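From: Bienvenido Pangilinan
To: Koskela Residents list
Subject: Re: Shared kitchen hours in September

On the Koskela list, a resident wrote:
> Will the kitchen still close at 10 in the evening, and is the
> 200 deposit for private events going up? The notice by the
> elevator mentions 600.

Dear residents,

Thank you for the question. The kitchen will continue to close at 10 p.m. through September. The deposit for private events remains $200. The figure of $600 on the notice applies only to the Plesadard Hall, which is booked through a separate office.

Residents are asked to return cups and containers to the shelf after use – including those borrowed for meetings upstairs.

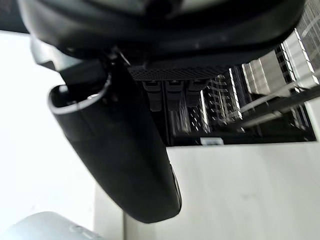
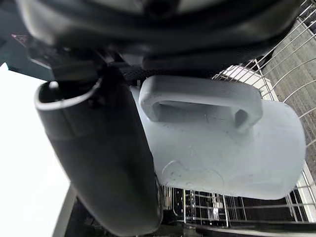
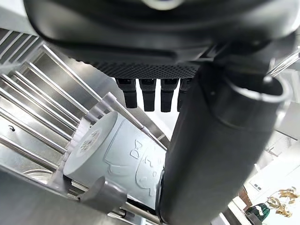 Bookings for October open at 2 p.m. on the first of the month. Requests sent before that time will not be held. Groups of more than 10 should also name one person who will sign for the key.

Bienvenido Pangilinan
Residents' Office, Koskela House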